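Facilities Operations: Update on the Restroom Servicing Program

19 Jun 2021

The Operations Office has completed the simulation stage of its restroom servicing program. The program will assign part of the routine upkeep of washrooms at the Zavinero campus to two-armed mobile robots supplied by Kikuchi. Since December, task routines have been developed in Codalon, the office's simulation software, and reviewed each week by members of the custodial staff. 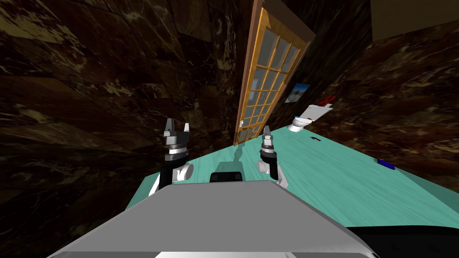
Simulated washroom in Codalon, with small items on the floor and both of the robot's arms raised.

Staff reviewers logged 1,878 comments on these routines. Many concerned the order of work: experienced custodians clear the floor before they open any cabinet, and the routines were rewritten to follow that practice. Others dealt with the handling of small objects, a matter the original task list had covered in one line.

Raíssa Dantas, who supervises the evening crew, has been appointed program lead for the Jitness building, where the first units will be placed. Her crew will decide which rooms are assigned to a robot on a given shift and may withdraw a room at any time.
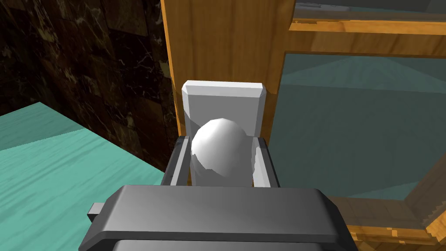

Will custodial positions be reduced as a result of the program?
No positions will be eliminated. Hours released from floor pickup and restocking will be moved to deep cleaning and minor repairs, and pay grades will be reviewed for employees who take on supervision of the units.

Cabinet work remains the least settled part of the program. Doors and drawers differ from one building to the next, and staff have asked that the robots leave any cabinet containing cleaning chemicals alone – a request the office has accepted in full.
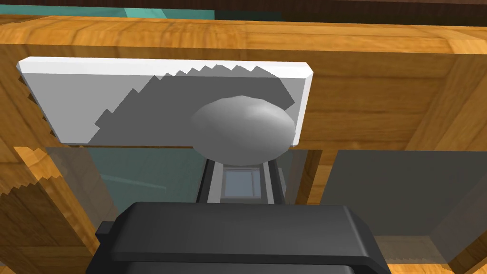 Gripper below the knob of a white cabinet panel, in simulation.

Training is open to all 188 custodial employees. Sessions last two hours, are held on paid time, and cover the stop controls, room assignment, and the reporting of faults. Employees on the night shift may register through their supervisor.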